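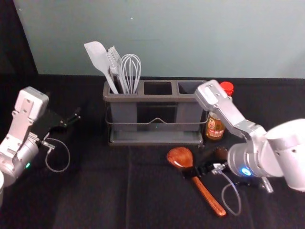
Email newsletters and mailing lists: frequently asked questions

Last updated May 16, 2026

These answers cover newsletter accounts on Vundano. Accounts moved over from Grirkari use the same settings, except where stated.

What is the difference between a list and a segment?

A list is the full set of addresses held under one sign-up form. A segment is a filter applied to a list, such as readers who opened the previous issue. Deleting a segment does not delete any addresses. Deleting a list does.

Can I import addresses from a spreadsheet?

Yes. Save the file as CSV with the address in the first column. Each row must also have a consent date. Rows without one are held in the Pending folder and are not mailed until the date is filled in.

Do I have to use double opt-in?

It is on by default for new forms. You can switch it off under Forms, then Confirmation. Lists moved from Grirkari keep whatever setting they had before.

Why are my issues going to spam folders?

The usual cause is a sending domain with no SPF or DKIM record. Check Domain Status first. If both records show as valid, look at the sender name and the reply address – a reply address on a different domain from the sender often lowers the score.

How large can the pictures in an issue be?

Each picture can be up to 2 MB. Larger files are refused at upload. Pictures are resized to the width of the column, so a tall picture will push the text below it a long way down on a phone. Fill in the alternative text field for readers who block pictures.

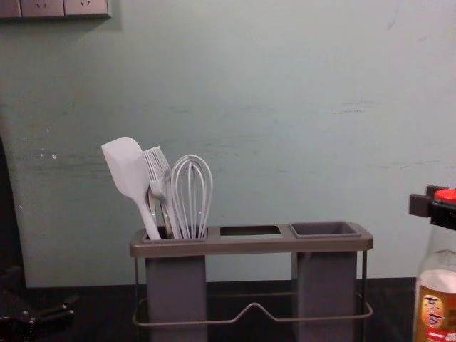

Utensil caddy on a dark countertop

Can I schedule an issue for each reader's own time zone?

Yes, if the list has a country or city field. Addresses with neither are sent at the account's own time. Scheduled issues are locked five minutes before the first batch goes out.

What happens when someone unsubscribes?

The address is moved to the suppression list at once. It stays there if you import the same file again. To restore it, the reader must fill in the form themselves.

How many people can edit an account?

The basic plan allows two editors. Additional editors can be given view-only access, which includes reports but not the address book.

Is the old template editor still available?

Until July. Templates made in it will still send after that but cannot be changed. Copy any you want to keep into the new editor – columns and buttons carry over, custom fonts do not.

Who do I contact about billing?

Write to Farah Subramaniam through the Accounts form. Domain and delivery questions go to Georges Qaisi on the Support form. Please include the list name and the issue number.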